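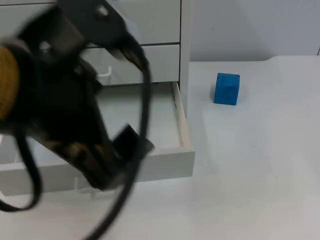

Small Drawers, White Finish: Gallery

12/06/2018

The small white drawer unit is one of the pieces we get asked about most, so it now has a page of its own in the gallery. It is meant for a desk or tabletop and holds the sort of things that otherwise end up in a mug or a shoebox. Most of the notes here come from the bench in the Mengal room, where we try out small storage before it goes on the shelves. Captions and notes are kept short. For full dimensions, see the printed sheet at the front counter and ask for item 629.

White drawer unit, bottom drawer pulled out. The closed drawers have white fronts, and the lower of the two shows a small white handle.

Notes on the finish

The white is a cool one, a little toward gray. Next to a cream wall it will look gray, and next to a bright white shelf it will look slightly dull. If you are matching it to other furniture, bring a sample or take one of our Celen color cards home for a few days. Cards are free and can be kept until the end of the month.

Pencil and ballpoint wipe off with a damp cloth. Marker does not. Use a soft cloth and plain soap. Do not use scouring powder, which leaves the surface rough.

Second view, with a small blue cube as the only loose item. The two closed drawers have bar handles that stand off from the front, and the open drawer is empty.

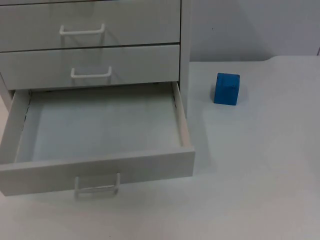 Clarer Home Storage | Small Furniture Department

The handles are U-shaped, made from a thin rod, and there is room to get your fingers behind the bar. Customers replacing knobs on an older unit often ask if the same handle is sold separately. It is, in packs of 2, on the hardware wall next to the Pliltine hooks. Screws come with the pack. Check the hole spacing on your old drawers before you buy, as opened packs cannot be returned.

The front of the bottom drawer is a thick board and reaches past the side of the cabinet on the right. Leave a little space on that side if the unit is going up against a wall or a monitor stand.

Lining and dividing

The floor of the drawer is flat and pale. Small parts slide when the drawer is opened quickly, and a liner helps. We cut felt and cork liners while you wait, up to 20 per order. Cut sheets are sold flat and need no glue.

Dividers are kept in the same aisle. They are sold singly and can be trimmed at home with a utility knife.

More in this gallery

Open shelving, 13 pictures
Desk trays and letter racks
Boxes with lids

The next set goes up in September and will cover hanging storage for closets and entryways.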